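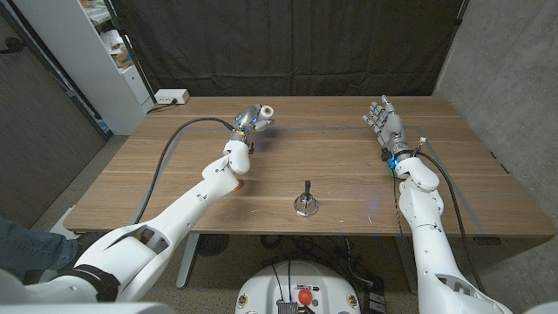 One mother in Kavbridge told us that she had stopped asking her son what he had learnt on Sunday and had started asking him what he had sung, and that the answers got a good deal longer after that. We heard much the same, in one form or another, in most of the 26 homes we visited, and it seems a kindly place to begin this part of the paper.

4.2 Carrying the lesson home

The two congregations, Kavbridge and Florna, use quite different materials. Kavbridge follows the Shen readings, a short passage for each week with a prayer to be said at bedtime, while Florna leaves the choice to the teacher and sends home a hymn sheet (usually a rather crumpled one by Monday, as several parents were happy to admit). We had expected the printed readings to be used more often, and were a little surprised to find the hymns remembered better, above all by the younger children, who sang them in the bath, in the car and to their grandparents over the telephone.

Parents' diaries gave us nearly 300 entries to work from, and we are very grateful for the care that went into them. Many are only a line long, but they show faith being talked over at odd moments of the day, and often at the child's own prompting.

Figure 2. Robotic hand, seen from behind, and wooden tabletop.

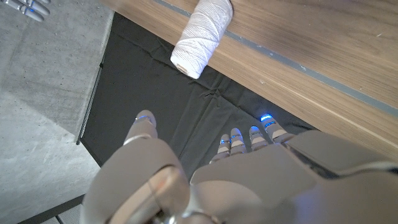
4.3 What the teachers noticed

Teachers at both churches spoke warmly of children who came back with questions from home, though they differed on how much time a lesson should give to them.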